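*Notes from Hurumside, 11/1/24. Interview and write-up by Zoila Inga.*

Efraín Cuadros keeps the hand-held grippers running at Larar. They are used in pairs, one in each hand, and the shop calls the pair the Geren, after the name on the first set of drawings. A person picks things up with them, the cameras record it, and the recordings go to the people who train the arms. Cuadros came to the job from repairing sewing machines, and he talks about the grippers in much the same way.

"It's a jaw and a trigger," he said. "There's a slide, a spring, a cable, and then the pads on the fingers. If somebody brings me one that feels wrong, it's going to be one of those. The camera side has its own problems, but people don't notice those in the hand."

I asked him to take me through what he does before a pair goes out for the day. He starts with the fingers. He closes them slowly and watches whether the pads meet along their whole length or touch at the tips first. If the tips touch early, he opens the jaw, backs off the two screws at the root of the finger, and sets it again with a strip of paper between the pads. The paper should drag evenly when he pulls it. He does each side by itself and then checks both again.

"Don't tighten one screw all the way and then do the other," he said. "The finger walks. Go back and forth a little at a time. I had a new person do it the fast way in July and we spent an afternoon wondering why the left one pinched crooked."

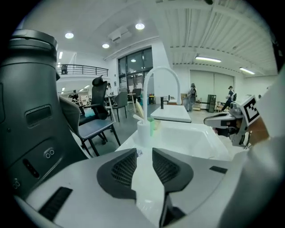 *Fingers open on one gripper of the pair, with the square marker of the other at right. Hurumside.*

The pads take the most wear. They have a mesh face that grips well when it is clean, and it fills up with whatever has been handled. Cuadros brushes them dry first, using a soft toothbrush, and then wipes them with a cloth that has been sprayed with plain water and a drop of dish soap. He doesn't spray the pad itself. Water gets behind the mesh and loosens the glue, and then the pad starts to creep toward the tip.

The shop used to replace pads whenever somebody complained. Now he writes the change in a notebook and swaps both pads on a gripper together. He gets around 6 days of steady use from a set when people are picking up cups and boxes, less when the work is anything rough.

"I buy them from Karabulut in sheets and cut them here," he said. "You can get them cut already. I like doing it because I can leave a little extra at the edge and trim it on the finger. They come out closer to even."

He removes old adhesive with his thumbnail and a plastic scraper. He won't allow a metal blade near the fingers, and he keeps the scraper tied to the bench so that it is there when it's needed. After a new pad goes on, he closes the jaw on a block of wood and holds it shut with a rubber band over lunch.

The square markers get less attention from the people using the tools, and Cuadros thinks they should get more. The software reads them to work out where one gripper is in relation to the other. A marker that has lifted at a corner still looks all right to the eye, he said, but the position it gives will drift.

"I push on each corner with a finger. If it clicks, it's loose. I take it off and put on a new one. I don't glue the old one back down, because there's dirt under it by then and it won't lie flat."

He also asks people to keep their hands away from the face of the marker when they set a gripper down. Skin oil makes a shiny patch, and under ceiling lights a shiny patch can wash out part of the pattern. A dry microfiber cloth takes it off.
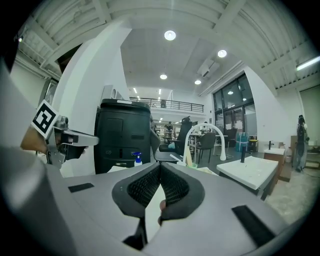 Lighting came up again when we got to the cameras. The lenses are very wide, and they take in the ceiling along with everything else. Cuadros has the exposure locked before a session starts. He holds the gripper where the work will be done, points it the way it will be pointed, and waits for the picture to settle. Then he locks it. If somebody changes the lights after that, he does it over.

"People will lock it while it's lying on the table looking straight up at the lights," he said. "Then the table comes out dark and they think the camera is bad. I've had 5 cameras sent back to me as bad. One of them was."

The one that was bad had a worn cable. The cable runs through a bend near the handle and flexes each time the tool is turned over. He now leaves a loose loop there and wraps it in cloth tape. The first loops he made were too big and caught on chair arms. The present ones are short enough to sit against the body of the gripper, and he checks the tape for splits when he does the pads.

I asked about the trigger spring, which two people in the shop had told me was too stiff. He agreed with them. He tried a lighter spring and found that the jaw was slow to open once there was dust in the slide, so he went back to the first one and cleaned the slide more often. He uses a dry lubricant, put on with a cotton swab. Oil would be smoother for a day, he said, and after that it would hold every crumb in the room.

Some things he still hasn't fixed. The screws at the finger root back out by themselves, and the thread locker he tried was so strong that he stripped a head getting one out. He has a weaker kind on order. He would also like a stand that holds both grippers upright between sessions, so that nothing rests on the pads. He has drawn it 7 different ways on the back of the notebook.

"The drawing's fine," he said. "I need a free day to cut it."

Before I left he closed the jaw on a slip of paper again, pulled it, and made a small turn on one screw. Then he hung the gripper on its hook and went to find the other one.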